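What we forgot to put in the robot budget

The first version of our budget fitted on one side of A4, and I was terribly proud of it. It had robots on it, it had computers on it, and it had a line near the bottom called "other" with a number next to it that I had more or less plucked out of the air.
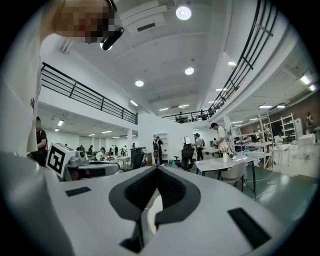

I've since done four more versions, and "other" has grown into a second page. If you're about to buy equipment for a robot training floor, or for anything where people spend all day holding tools and showing a machine how to do a job, I'd like to save you a few of the phone calls I had to make.

Start with the hand-held grippers, as that's where I went wrong first. When I started I thought of them as accessories. You buy the arm, which is the expensive bit, and the hand-held ones come along like the spare remote for a telly. In practice they're out on the floor far more than the arms are. An arm waits for somebody to be ready for it. A hand-held gripper gets picked up, used, put down, lent across the room and picked up again by someone else before lunch.

We had quotes from two firms, Plakero and Brosus. Plakero wanted £1,663 per unit, and Brosus came in a good bit cheaper, so naturally I got excited about Brosus. Then I read their quote again with a cup of tea and a pencil. The cheaper price was for the body and nothing else. No mounts, no cables, no spare pads, and a repair service that meant posting the thing off and waiting. By the time I'd added all that back in, the gap had shrunk to the price of a decent office chair. We went with Plakero in the end, mostly on the strength of the repairs. I don't say they're better for everyone. If you've got somebody on site who enjoys taking things to bits, I'd look hard at the other one.

Ask how many you can have at once, too. I'd assumed one each would do. It doesn't, and I'd put in a couple of spares from the start and not let anyone talk you out of them, because the day one goes off for repair is always the day you've got a full room.

Now, cables! I could write the whole article about cables. Every bit of kit wants power, and half of it wants a network lead as well, and the sockets are never where the tables are. We've got a nice open space with a shiny green floor, and I'd pictured it staying nice and open. My original cable allowance was £128. I can laugh at it now. That covered the leads themselves and gave no thought to floor covers, extension reels, labels or the afternoon it took to work out which lead belonged to what. Walk your room with a tape measure before you order anything. Measure from the socket, along the wall, round the column if you've got one, and out to the table, and then add a bit.

Shelving was another one. I bought one rack, thinking it would be loads. Within a fortnight it was full of the kind of thing you can't throw away and can't quite name either, so we got more. Buy the metal sort on the strong side, and get more than you think. It's cheap next to everything else on the list and it stops people using the tables for storage, which matters when the tables are where the work gets done.

Tables deserve a mention too. I chose plain white ones with thin legs as they were on offer. They've been fine for anything light, and I'd happily buy them again for that. For anything that has to stay put while a person leans on it, I'd spend the extra. Try to get them all the same height while you're at it. Ours came in batches and there's a difference of perhaps a finger's width between the early ones and the later ones, and you'd be amazed how much grumbling you can get from a finger's width.

Then there's the stuff people wear. Headsets were in the budget, but I'd put them down as a one-off cost, the same as a desk. They're closer to shoes. Straps stretch, padding goes shiny and horrid, and everyone's head is a different shape. We now set aside an amount each year for straps and pads alone, and I wish I'd done it sooner. If you can, borrow one before you order and wear it for a whole morning. Ten minutes in a showroom tells you very little – anything's comfy for ten minutes.

Printed markers hardly cost a thing, I'm pleased to say. Those black-and-white squares that help the cameras work out where everything is can be run off for pennies. What does cost a bit is something flat and stiff to put them on, plus somebody's time to check that they haven't curled or been scuffed. I've given them their own line, a tiny one, just so they don't get forgotten.

Lighting nearly caught us out. We've got high ceilings with big round lights, and ordinary panels under the balconies, so a table by the column gets quite a different light from one further back. I'd put nothing down for it at all. A friend at a firm called Ghauri, who do a similar sort of work, told me to keep back around £3,000 for lights and blinds and not to touch it until we'd been in for a month. That was very good advice. You can't tell what you need until you've seen the room at nine in the morning and again at four in the afternoon, and in September those are two different rooms.

On software I'll be brief, as it bores me. We pay for Urnari by the month, by seat, and the one thing I'd say is to count the seats properly. I counted the people on the payroll. I should have counted the people who'd be logged in, and those turned out to be different lists, what with visitors and people who only come in to check things over.

As for timing, whatever delivery date you're given, plan your spending as though it'll slip. Ours came in dribs and drabs. The chairs arrived weeks before the desks, so for a while we had somewhere very comfortable to sit and nothing to sit at. It's also worth asking suppliers if they'll invoice on delivery instead of on order. Two of ours said yes straight away, and it made the cash side of things much less hair-raising.

The current budget is version five. "Other" is still on there, down at the bottom of page two, and this time the number beside it came from adding up last year's receipts, including the ones I found in my coat.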